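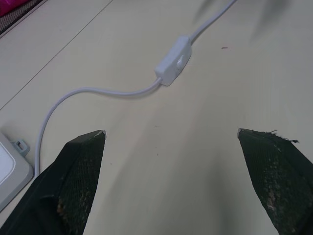 Home & Repair

The Long Life of a Lamp Cord
A conversation over the workbench at Utstead, where old lamps go home working

The woman who runs the lamp bench at Utstead starts most mornings by wiping down her table, a big pale thing with a seam in it that catches crumbs and bits of wire. By the time I arrive, a little after nine on a Thursday, she has made us both tea and is already deep into the subject of cords, which she can talk about for a very long time (and I was happy to let her).

"People bring me the lamp and they apologize for the lamp," she says. "They say it's ugly, or it was their aunt's, or the shade is crooked. I don't care about any of that! I want to see the cord first. Most of what comes through the door is the cord, or the plug, or the little switch halfway along."

The little switch halfway along turns out to be her favorite topic. She means the inline kind, the small box with a button that sits on the cord so you can reach it from bed without groping under the shade. White ones on white cords are what she sees most, and she has strong feelings about where they ought to go.

"Too close to the lamp and you knock the lamp over reaching for it. Too close to the wall and it's behind the nightstand, and then you may as well not have one. I ask people to sit down and show me where their hand goes. They feel silly, but they do it, and then we know."

She learned the work at Tomaszewski, a lighting shop where she spent 19 years, first at the counter and later in the back room, and where the owner made her practice on scrap cord for a whole winter before she was allowed near a customer's lamp. She still has the notebook from that time. When the shop closed she took her tools and a carton of leftover switches to Utstead, 249 of them by her own count, and she tells me with some pride that the carton is getting low.

I ask what she wishes people would do at home, and she puts down her mug to answer properly.

"Unplug it before you poke at it. I know everybody has heard that, and I'm going to keep saying it. And don't wind the cord tight around the base when you put a lamp away. Let it lie in big easy curves, the way it wants to go. If the button feels mushy, or the box gets warm, stop using it and bring it in."

She doesn't charge much, and a few of her regulars have been coming since the Tomaszewski days, with the same lamps. One pair of bedside lamps has been back to her for new plugs, new shades and, last December, new cords from end to end. She thinks there's very little left of the originals except the bases, and she's fond of them anyway.

"They're good company," she says, and goes to put the kettle on again.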